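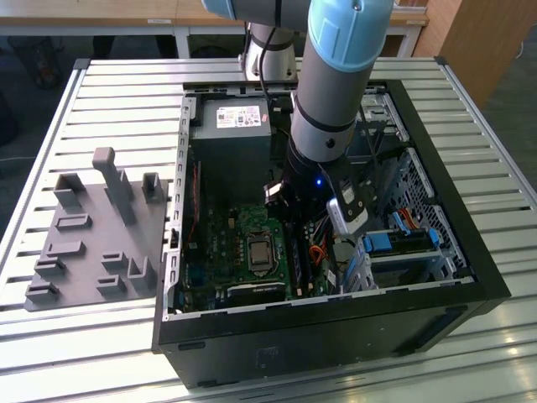
Search Nernari
Enter keyword Go

Filed under: Opinion / Love & Money

The price of a plate

My cousin's wedding invitation arrived with a card the size of a bus ticket, and on it, in gold, a request for cash. There was a short poem. The poem rhymed "honeymoon" with "very soon" and then gave the bank details.

I would like to defend the bank details. The poem is on its own.

We have agreed for a long time that a couple may ask their guests for things. They may ask for a gravy boat. They may name the store, the pattern and the color, and send you a reminder in July that the gravy boat is still available. All of this passes for good manners. But let them ask for the $70 the gravy boat costs, and half the family starts talking about greed.

Jennylyn Lumanlan, who has planned weddings in Nutmont for 27 years, told me the complaints come mostly from people who were going to write a check anyway. They had looked forward to its being their idea.

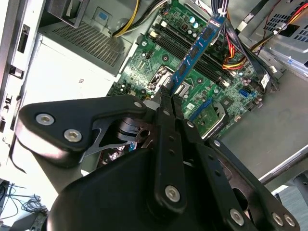

A memory module held over a motherboard.

I have some sympathy. A gift is supposed to say that I thought of you, and a bank transfer mainly says that I have your account number. My own aunt and uncle still own a fondue set from 1981, and they can tell you who gave it to them and what she was wearing. They have used it twice. It takes up most of a cupboard, and they wouldn't part with it for $673.

Still, they married at 22 and owned a lamp. My cousin and her fiancé are both past 35. Between them they have 2 toasters, and one of the toasters is going to have to be let go. What they don't have is a deposit on an apartment, and nobody sells those in a pattern.

So I sent the money. I also sent a small, ugly jug that I found at a yard sale, wrapped in far too much paper. She may do as she likes with the cash. I expect to see the jug on the table every Thanksgiving until one of us dies.

Related
Must I dance? A guest's rights, by Judit Vida
The best man's speech is too long
Separate bedrooms, same mortgage
Fülöp v. Hulix: who keeps the dog?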